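Can a robot tidy your bedroom yet?
December 21, 2024
By Tala Sabbagh

Short answer – no. Longer answer – a bit, sometimes, very slowly.

Robots are brilliant in some places. Take the Konen warehouse. Flat floor, good lights, every box the same size. A machine there can shift 412 parcels and never get bored. Easy! Well, easy for a robot.

Now think about your bedroom. Socks. Blankets in a heap. Stuff on the chair. Nothing is the same shape two days running, and that's the hard part.

Why is a sock so tricky? Because it's floppy. A brick stays a brick when you pick it up. A sock bends, bunches up, hides in a fold of the duvet. To a robot it looks like a new thing evry time.

So start small. One box, a few soft things in it, two gripping pads to do the work of your finger and thumb.
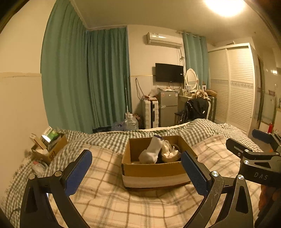

Raghavendra Iyer isn't so sure small is the way to go. He told us he would sooner wait for a machine that does the whole room, as a robot that can only do socks is still leaving him the hoovering.

Fair point. But learning takes ages. A team at Memitz let their robot practise with clothes all through November. It had 2778 goes at picking up one piece of clothing. It got it right 1787 times. Good for a robot, rubbish for you – you'd get nearly all of them, even half asleep.

And picking up is only the first bit. Then it has to know what it's got. Is that white thing a sock, or just a cloth? Does it go in the box or come out? Squeeze too hard and things get pulled about, too soft and they slip.
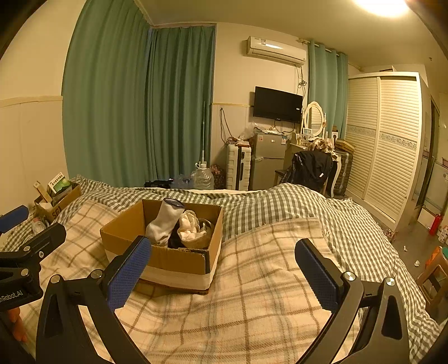
What about shops?

Bit better. At Rawashdeh, a corner shop, a machine on wheels checks the shelves at night. It looks for gaps. Can't fill them though, a person still does that in the morning.

Try it yourself

Put on thick gloves. Use only one finger and your thumb. Now put five socks in a box, with one eye shut. Slow, isn't it? Thats how it is for a robot.

So tidy your own room for now. Sorry.

More to read
Mamine the robot cat: can it really purr?
Why do lifts know which floor to go to?
Who invented the zip?

Contact us | © 2024 | Back to top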